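Sorting Day at Ivanham

December 6, 2018 — posted by the Plornonero blog

I have a soft spot for a good metal bin, and the workshop over at Ivanham has plenty of them! I went for an open day and spent far too long looking at the grey ones with no lid, the kind that get more scuffed every year and seem to like it. The floor of this one is covered in stains and little scratches, and I could have taken it home for my garden tools.

What goes in it are bars, brick red and dark green (my two favorite Christmas colors, so I was already sold). The reds were lying every which way when I got there — one slanting off to the left, one nearly flat along the back.
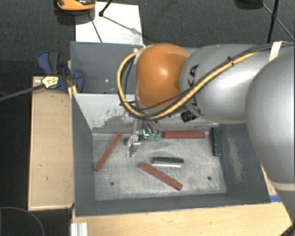 What I'm stealing for my own garage

One bin per kind of thing. I have 16 coffee cans of mixed screws and I'm done with it. Schmieder in Billitz sells plain bins for $40, and I need five of them, so that's my Christmas list taken care of. Paint goes on the shelf by the door, and the tent poles can have a bin to themselves until June.

Filed under: Garage & Tidying, Days Out

Copyright 2018 Plornonero | Contact | Back to top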